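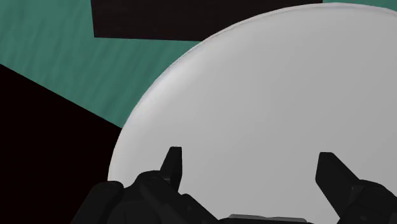 In my mother's house we ate from plates with a painted border, and the border told you where the food must stop. When I came to live in Mestano, I was surprised that almost every restaurant served its dinner on something very large. I do not say that a plain dish is ugly. A pale gray disc with smooth, matte surface and only a slightly lighter rim can be a calm thing to look at, and I understand why a cook would like it. My complaint is about the size, and about what the size does to the people who sit around it.

Last November I had supper with my friend Greer MacBrayne at a place near the station. Our table was made for 2 persons of modest width. When the plates arrived, the bread had to go on the window sill and the water jug on the floor. In the center of my plate was a piece of fish, and it was good fish. But we could not put our elbows anywhere, and we could not share, for there was no free place to pass anything. Greer held her glass in her hand during the whole meal.

I asked a cook I know, Luzius Camenzind, why this is done. He answered that guests feel they have paid for something when the plate is wide. A small portion on a small plate looks to him like a meal for a child. Perhaps he is right about the guests. I still think that a full small plate makes a person happier than a half empty big one, and it is also easier to wash and to carry – my nephew worked one summer as a waiter and his wrists were sore until school began.

There is one more matter, and for me it is the more serious one. A big plate belongs to one person. With small plates there is room for a bowl in the middle, and a bowl in the middle makes people talk: who wants the last potato, who has not tried the beans. My grandmother did not have interesting conversation every evening, but she always had the bowl.

I would ask the restaurants of this town to try it for 2 weeks. Keep the prices and keep the fish. Only take the smaller plates from the shelf, and leave us a corner for the bread.

Last updated: 31 Jan 2025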